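Picking by Doubt: Final Report, Group 4
Tassanee Nuchit, Tanko Tijani, Defne Karabulut
Supervisor: Montri Thongdee
Monday, August 11, 2025

1. What we set out to do

Our method, which we named Trita in March and were then too stubborn to rename, picks objects out of a bin by asking how unsure the grasp network is. The usual approach takes the highest-scoring grasp. Trita scores each candidate 6 times with small changes to the input and prefers the one where the scores agree, even if the average is a bit lower. Montri called this "voting, but with one voter." We have kept the phrase because it is fair.

2. Setup

The arm is a KUKA with a gripper on the flange, working over a sheet-metal bin with a clamp on its left edge. We wanted objects that disagree with each other in shape and stiffness, so the set mixes kitchen tools, including a teal spoon and a slotted spatula with a lime-green handle, with a pink toy slice of watermelon and a flat black square that has very little to hold on to. The bin floor is scratched and cloudy in the middle, and the network had opinions about the scratches. 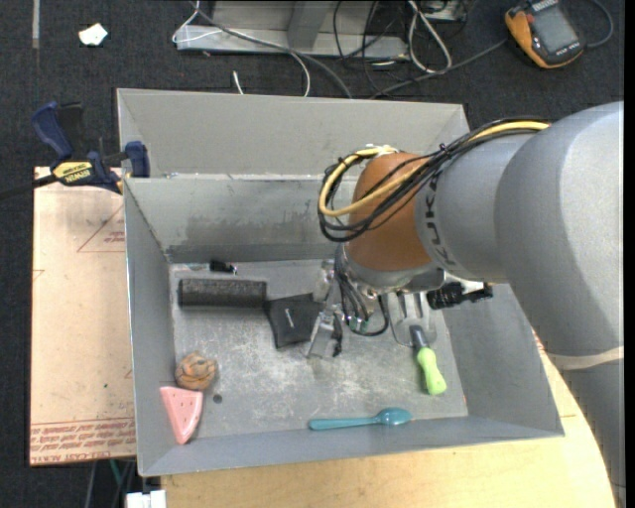
3. Results

We ran 400 attempts, 200 with Trita and 200 with the top-score baseline. Trita dropped fewer objects and was slower on every single pick. Most of the gain came from rigid things with handles. On flat objects the two methods were equally bad, and Trita was bad with more confidence, since all its scores agreed on the wrong spot.

We also threw out one early batch after Defne found that the depth crop had been shifted - by us, on purpose, for a test we forgot about.

4. What is left

Agreement between scores is a weak signal when the input is wrong the same way each time. Larger input changes might help. Tanko has started on this and would like the bin to himself on weekends.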